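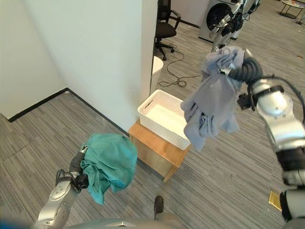
Siv Isaksson
Fiction contributor

The Pernport studio ran at 16 degrees so the contestants would look alert. Butkienė, in her third week as host, read the eviction card at the marked pace: name, pause of 3 seconds, name again. The floor manager signalled a longer pause. She held it to 41.

In the gallery, the vision mixer cut to the couch, then the door, then the couch. The audience meter did not move. At 50 it was still level.

"Malent," she said, and the wrong man stood up.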